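Two-arm robot: right gripper loses hold and arm does not stop (long)

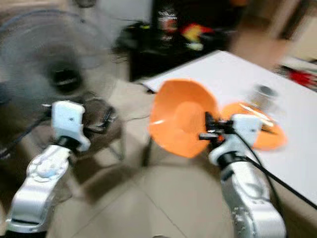 kestrel_bay wrote:
Hello all, I hope this is the correct section. English is my third language, so please ask if something is not clear.

We have a two-arm robot in the workshop at Ratbridge and we teach it simple table work with household things. The task now is to take the orange bowl with the right gripper, turn it over and put it back on the white table. The left arm has no job in this task, it only waits.

In December it ran without trouble. Then we changed the cable of the right gripper, and now I have this fault: in the middle of the turn the gripper force goes to zero for a short moment, the bowl falls, and the arm continues the whole movement as if the bowl is still there. No alarm and no stop. In the log I see only code 438, "tool link late". I did 80 runs and it happened in 19 of them.

The part which worries me is that the arm did not stop. With a plastic bowl this is only annoying. Next month we should start with glass.

Controller is Drakholm, gripper software is from Kazemi, version 2. Has anyone seen this?

pelle_m wrote:
Cable. Always the cable. How much slack do you have when the wrist is at its far end? If it pulls even a little at the plug you will get late messages.

kestrel_bay wrote:
I thought the same and I gave it more slack yesterday. It runs from the gripper down over the table to the right side. I moved the arm by hand slowly through the full turn and I saw no pulling. But slow by hand is maybe not the same as full speed.

pelle_m wrote:
It is not the same. At speed the cable swings and its own weight pulls on the plug. Put a clamp on the first link after the wrist.

oddsocket wrote:
I don't agree that this is the main question. A cable can fail any day. Why does the arm keep moving when the gripper doesn't answer? In the Kazemi settings there is a field for what to do on a late link. The choices are hold, stop and ignore. I would bet yours says ignore.

kestrel_bay wrote:
You are right, it says ignore. I did not set this. Perhaps it came back to the factory value when we put in the new cable and the gripper was registered again.

tinplate wrote:
Be careful with "stop". On our cell we used it and the gripper opened at the stop, so the part fell anyway, only now with an alarm. Choose "hold" and lower the speed of the turn.

oddsocket wrote:
An opened gripper on stop is a separate setting, and it should be corrected separately. I would never run "hold" near people. The arm must stand still if it does not know what its hand is doing. And you have a floor fan standing right there next to the left arm. If the right arm can go on blind, the left one can too. I would move the fan before the next test.

tinplate wrote:
Hold also keeps the arm still, it only keeps the grip force as well. Please read the manual before you tell people it is dangerous.

oddsocket wrote:
I read it. In mine the arm finishes the current segment first, and only then it holds. Maybe we have different manuals.

pelle_m wrote:
You could both be right, they changed this between versions. He has version 2, so he should test it with the bowl and see.

culetti_fan wrote:
Small addition. We have a Culetti bracket for the sensor on the gripper and one screw of it pressed on the plug. From outside everything looked good. Take the bracket off and look for a mark on the cable.

kestrel_bay wrote:
Thank you to everybody. Update from Thursday, January 31, 2019:

I moved the fan away. I set late link to "stop" and, as a separate setting, grip to "stay closed". Then I pulled the plug on purpose during the turn. The arm stopped and the bowl stayed in the gripper. I tried also "hold", and on my version the arm does finish the segment first, so for me it is "stop".

The late link itself is still there. Under the bracket I found a small flat place on the cable, but I can't say if it is the reason. A new cable is ordered, and glass must wait until it is mounted and tested.

tinplate wrote:
Fair enough about the segment, my version is older. Still lower the speed please.

pelle_m wrote:
And the clamp!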